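Workshop notebook, acrylic bench
7 Nov 2018

Second go at the clear organizer, the one meant for the small drawer parts at the Gralwood counter. I promised Gheorghița I would write this one up properly, having left the April version as four lines and a coffee ring, so here goes, and apologies in advance to whoever has to read my handwriting into the computer. 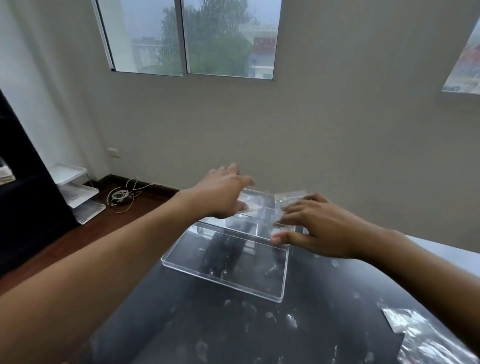

The trouble with the April one, for anyone who wasn't around for it, was the fit between the tray and the upright part. It looked lovely from across the room and then you picked it up and the tray slid forward and everything you had sorted so nicely went into one corner. Ruoxi used it for her screws and her little brass inserts for maybe two weeks and was very polite about it the whole time, and then I found it on the shelf with tea bags in it. So this time I wanted to settle how the pieces sit against each other before any cement came out of the cupboard at all.

Stock is the Farnitz clear cast sheet again, what was left from the shelf dividers. I do like it. It scores clean and the edges come up well with very little fuss, and the offcuts we had were all from the same delivery so I wasn't worried about one piece being a hair thicker than its neighbor. (I checked anyway. They matched.) The cheaper extruded stuff from the other bin I put back, because last time it crazed along the cement line overnight and I was grumpy for a whole day.

Dry fitting first. I did all of it on the black-topped bench, which I keep going back and forth on. Clear pieces on a dark surface are wonderful for finding a chip or a scratch, you tilt the part a little and the light from the window runs right along it. On the other hand every speck of dust in the building shows up, and the top was in a sorry state, white smudges everywhere, and I know perfectly well that dust on the bench becomes dust on the part the minute you slide it. I should have wiped down before I started and I didn't. Note to self, and to anyone else who uses that bench: damp cloth, then dry cloth, then wait a bit, then bring out the acrylic. Paper towels leave fluff. The blue shop cloths are fine if they are clean, and please smell them first, somebody has been using them for cutting oil.

Things I learned while fitting, in the order I learned them and not in the order that would make sense:

The beveled edges on the tray are prettier than square ones and much kinder on the fingers, but they make it harder to tell where the piece really ends. I kept thinking I had a gap where I had none, and then once I thought I had no gap and there was one I could get a fingernail into. What worked in the end was running a strip of white paper behind the joint. With the paper in place the gap shows as a line, and without it you are guessing among reflections of reflections. Ruoxi suggested this and I pretended I had been about to do it.

The upright part wants to be handled from both sides at once. If you push it from the front it walks, and if you lift it from the top it tips. I got used to steadying it with one hand and keeping the other on the smaller piece next to it, which gives you something to square against. Before you do that, check that the small piece is square itself. Mine was, thankfully. Gheorghița has the good steel square in the second drawer and does lend it if you ask, and notices if you don't ask.

Partitions. I had them too tight at first. There is a temptation to make the slots so snug that the dividers stand up on their own, and then when the room warms up in the afternoon they bow, very slightly, and you can see it. I eased the slots with a few strokes of the fine file and now they go in with a light push and come out with a light pull. They will not be cemented. Ruoxi was firm about this and she's right, the parts at the counter change every few months and a fixed divider is just a thing you end up working around. If they rattle, we can put a dot of clear silicone at the bottom of each slot and peel it out later.

Wrap. The clear film we have been putting around finished parts is a nuisance on this bench. It clings, it hides, and from a couple of steps off it looks exactly like a piece of work. Last month I very nearly swept a good side panel into the bin along with a handful of it. So my proposal is a bin for film only, the gray one from under the sink, parked at the right-hand end of the bench. I also think we could stop using film for anything that isn't leaving the building. It holds static and I suspect it is where half the dust comes from. Tissue between the parts and a cardboard sleeve around the lot would do very well, and we have 300 of those sleeves sitting in the stockroom from the Vavmont order that never went out.

On fingerprints, since I know it will come up. I have tried the cotton gloves and I can't work in them for fitting, I lose all the feel in my fingertips and I drop things. Nitrile is better, though I end up taking them off. My honest preference is clean bare hands for dry fitting, then wash every part in lukewarm water with a drop of dish soap, rinse, and let it stand on edge in the rack. Gloves go on after that and stay on through cementing. No window cleaner, please, not the kind with ammonia in it. I have put a strip of tape on that bottle saying NOT FOR ACRYLIC and have moved it to the high shelf, so if you were looking for it, that's where it went.

Protective paper: I peeled all of it before fitting and I regret it a little. For the next one I'd fold back just a finger's width along the joints and leave the rest on. You can't see through the thing while you work, I know, and I do enjoy seeing through it, but I've already put one small scratch in the underside of the tray by dragging it over grit. It will polish out. I marked the spot with a grease pencil on the inside so I can find it again, and whoever washes the tray should please do that corner last or I will be hunting for it all morning.

Cement. Haven't started. The bottle in the cupboard is the thin Zanetti one and there's less in it than I thought, enough for this organizer and perhaps the lid for Ruoxi's sample case, and that's it. Order number for the refill is 914 in the supply binder, same page as the applicator needles. I've written it on the whiteboard too. If you open the bottle, please, please put the inner cap back as well as the outer one. It gets thick and stringy otherwise and then it won't run into the joint, it just sits there on top looking like jam.

Plan for the gluing, so that I don't talk myself into something else in the meantime:

Wipe the bench. Really wipe it this time.
Lay down a sheet of the glass from the old picture frames, the flat one with the taped edge, and build on that.
Upright part goes together first, frame and partition slots only, no dividers in.
Tape across the corners, run the cement in from the inside, leave it 40 minutes without touching it, and that includes picking it up to admire it.
Small piece next, squared off against the upright.
The tray stays separate. It lifts out.

That last line is the big change from April, and I went back and forth on it over lunch until I think everyone was tired of me. Gheorghița's view is that a loose tray is a tray that will get lost. My view is that a fixed tray never gets cleaned, and I had the April one here as evidence, with the tea dust still in the corners. We agreed on a small lip along the front so the tray drops in and can't slide, and a rounded notch for lifting it. I'd like the notch big enough for a thumb. Ruoxi's thumb and mine are quite different sizes so we'll cut it for mine and she can have extra room.

I want to do the lip from the thinner strip, and I don't have any long enough. There may be some in the rack behind the band saw, under the plywood. If someone is back there anyway and sees a clear strip with brown paper on it, I'd be grateful, put it on my stool and not on the bench. Failing that I can make it from two lengths with the join in the middle where the notch goes, which might be neater in any case.

Time so far 59 minutes on the fitting, not counting the filing, which I did while talking and can't put a number on. It's slow for such a small thing, and I don't mind that much. I had the window side of the room to myself for most of it and the light was good, and there's something very restful about getting clear edges to line up after a morning of email.

Still to sort out:

Labels. Ruoxi would like them on the front of each compartment and I'd like them on the dividers, so that they move when the dividers move. Either way use the ones that peel off whole. The paper ones from the office leave a gummy square that takes an age to rub away.

Feet. Four small clear bumpers, if we have them. The cork dots look odd from above, you can see them straight through the bottom.

Whether the Gralwood counter is deep enough. I measured it in spring and wrote the number on a piece of scrap and I believe that scrap is now a divider. Will measure again before cutting the lip.

Gheorghița, your square is back in the second drawer, left side, wrapped in its cloth.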